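Teleop and hand-guiding station, pre-session check with my comments
Site: Vuststead, bay 7
Checked by: Shaimaa Tazi
Date: 9 Feb 2018

I went through the list before the demo block and typed my comments as I went, so excuse the rambling. OK means OK, the rest is explained.

1. E-stop at operator's chair: OK. Pressed, arm dropped out, reset fine.

2. E-stop on the arm side: OK, but the cable runs right where people put their feet. I taped it down. Belmiro, can we get a proper cover please?

3. Enabling switch on the hand controller: OK. Let go and the arm holds, squeeze too hard and it holds too. I tried it left-handed as well (I'm left-handed, so somebody has to).

4. Speed limit in remote mode: FIXED. It was set to 900 mm/s from the Zalham trials! We agreed on 320 for anything with a person at the controls. Changed it, saved it, restarted, checked again — still 320.

5. Speed limit in hand-guiding mode: OK.

6. Force threshold for hand-guiding: OK with a comment. It stops at 20 N like the sheet says, but the wrist feels stiff in the last bit of travel and new people tend to shove. Tell them to slow down and use two hands.

7. Simulator practice before the real arm: OK for everyone on today's list except one, who will do it before lunch. I still want each person to run the Lovden task in the simulator first, with the same controller and the same gains. You learn very quickly how close the fingers get to things when you're steering from a screen.

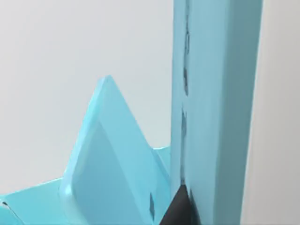
Does a person who has done plenty of hand-guiding still need the simulator run before driving the arm remotely?
They do, every time they switch over. With your hand on the wrist you feel contact right away, and on our remote setup you feel nothing at all, so you have to learn to go by what you see and how the arm lags behind you.

8. Controller-to-arm alignment: REDO AT START. Left on the stick has to be left for the person sitting down. Someone turned the chair to face the window and everything was mirrored. I turned it back and put marks on the floor for the legs.

9. Gripper pads and screws: OK. One screw took a quarter turn. Please check them again at the break.

10. Connection loss: OK. I pulled the network plug in the middle of a slow move and the arm stopped and waited. It does NOT pick up by itself when the plug goes back in, you have to clear it on the Twal box. I like it that way.

11. Recording start and stop: OK, although the beep is very quiet. Say "recording" out loud so the person at the e-stop knows too.

12. Throwing out bad demos: COMMENT. If you bump something, stop, mark the run as bad and go home with the arm before trying again. Don't try to save it halfway through. We kept a pile of those in September and the robot learned the bump along with everything else.

13. Second person present: OK. Belmiro Louro is at the e-stop for the first half, then we swap.

Still open: cable cover (item 2), stiff wrist (item 6), louder beep (item 11). Cleared for use with those three noted.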